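The Milk at Number 34

The year Eun-ji Nam turned seventy, she started buying milk for a man she had never properly met. He had moved into number 34 in April, carrying a lamp and a very old cat, and by the second evening the whole stairwell at Gostell Court knew he had left his wife, or that she had left him, depending on which floor you asked.

Eun-ji didn't care much for either version. What she cared about was the cat, who sat in the window looking so thin and so offended that she went straight down to the shop — in her slippers, mind you — and came back with a carton under her arm. 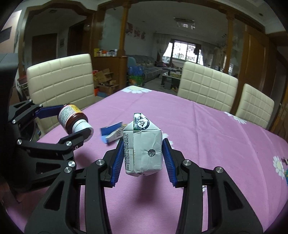
Page last changed in April

"Cats shouldn't really have milk," said Dong-geon Ha when he opened the door, and then, seeing her face, he added quickly that he himself was very fond of it.

So it became his milk. She brought it up in the mornings, and he made coffee in a pot with a dented lid, and they talked about his years on the Plerkine ferry and her late sister, Ye-ji, who had once won 2,000 at cards and spent it all on a piano that wouldn't fit up the stairs (it went to the church in the end, and sounded lovely there).
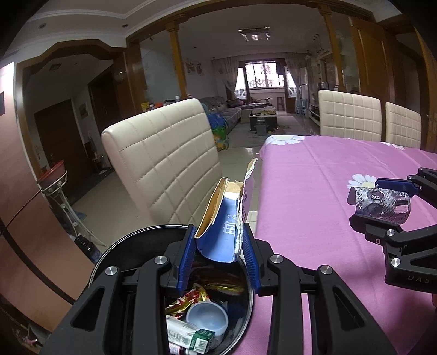

A torn carton over the bin.

By summer the cat had grown round on boiled chicken and had taken to sleeping on Eun-ji's side of the landing. Dong-geon came across to fetch her every night at nine, and every night he stayed a little longer, standing in the doorway with the cat over his shoulder, until Eun-ji finally told him to sit down, for goodness' sake, and pulled out the other chair.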